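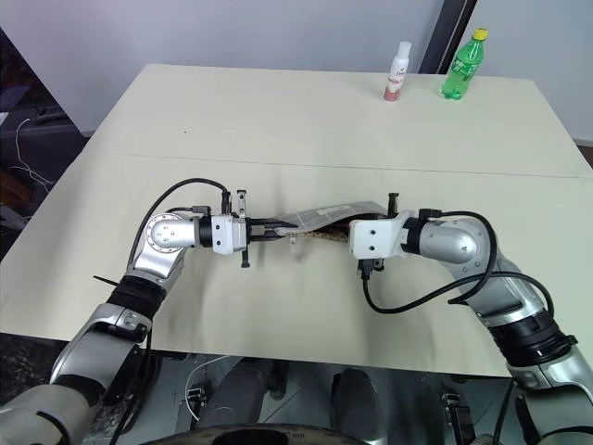 両端を保持して広げた布製品。表は明るい灰色、下縁に茶と黒の柄がのぞく。

**両端持ち**（りょうはしもち）は、布製品をたたむ前に左右の端をつかみ、横に張って形を整える家事の動作である。洗濯物の整理や裁縫の下準備で用いられ、地域によっては「端張り」とも呼ばれる。

## 概要

布は重ねたまま置くと折り癖が残りやすい。両端持ちでは、布の短辺をそれぞれ軽くつまみ、台の上で水平に引く。引く力は布がたるまない程度とし、しわは張った状態で手のひらでならす。伸縮性のある生地では強く引くと縁が波打つため、つまむ位置を角から5センチほど内側に取る。

## 対象となる布

ヘアバンド、細長いスカーフ、枕カバーなど、片手では全体を支えにくいものに向く。表裏で色柄の異なる布は、張ったときに下縁から裏面が見えるため、表裏の確認を兼ねることができる。ヒョウ柄に似た斑点模様を裏に配した製品では、無地の面を外にしてたたむ例が多い。光沢のある生地は折り目が目立つので、折る回数は2回までにとどめる。

縫い付けのタグは、下に垂らした状態で向きをそろえておくと、収納後に上下を判別しやすい。

## 台

作業には布の長さより広い平らな台を使う。淡い色の天板は濃色の糸くずを見つけやすく、裁縫室で好まれる。

## 記録

チニェレ・オグンレイェの家事手引『デルヌラの布仕事』は、この動作に一章を割いている。アデスワ・アデイェミによる増補版では、薄手の布に関する項目が加えられた。

## 関連項目

- 布のたたみ方
- 地直し
- アイロン台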